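About us

We're Jirkico, and we teach robots to do the jobs most of us put off until Sunday night. We started out in one rented unit behind the Nulteck building with two second-hand arms and a kettle, and we've since spread into 600 square metres next door (the kettle came too). I look after visits and open days, so if you've ever had an email from us with far too many exclamation marks in it, hello, that was me!

Our last open day was a Saturday in May and I still haven't quite got over it. We had 59 people through the door before lunch, lots of them with children, and nearly all of them went straight to the folding bench and stayed there. I'd planned a whole talk about our Tavach software, with slides and everything, and ended up giving it to the backs of people's heads. They wanted to see shirts being handled, so shirts it was.

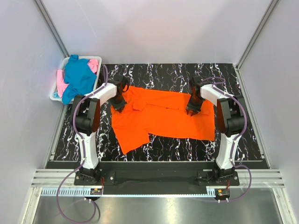 Cloth is hard work for a machine. A box is the same shape every time you pick it up, but a shirt lands differently every single time, and two arms have to agree on where to take hold of it. We've logged 1,672 folding attempts on that bench so far, good and bad, and we keep the bad ones because they teach us the most. One little boy asked whether it could do his school jumper. We're working on it!

If you'd like to come and see for yourself, we run demonstrations on the first Saturday of the month at our workshop on Moldovan Street, from ten in the morning. School groups are very welcome, up to 5 children at the bench at once so everybody gets a proper view. Drop us a line through the contact page and I'll find you a slot. There's parking round the back, and usually cake.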